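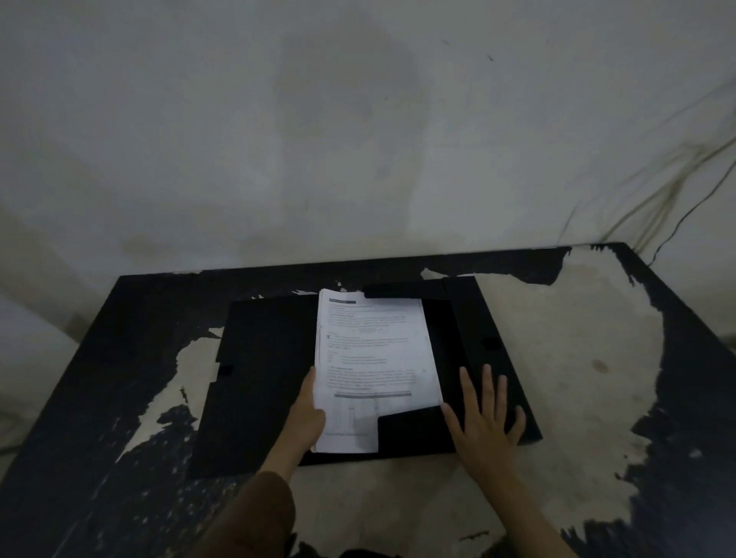
The open folder on the old work table in Tulstead.

A black document folder was found in September on a table in the former Brandão workshop in Tulstead. The building will be repaired this winter, and the walls have stains which the owners want to treat first. Gyu-bin Seok, who keeps the local archive, said the table will also stay, although much of its black paint has peeled away. "We will not paint it again," she said. The archive in Gomley holds 84 papers from the workshop and is open until 4 in the afternoon.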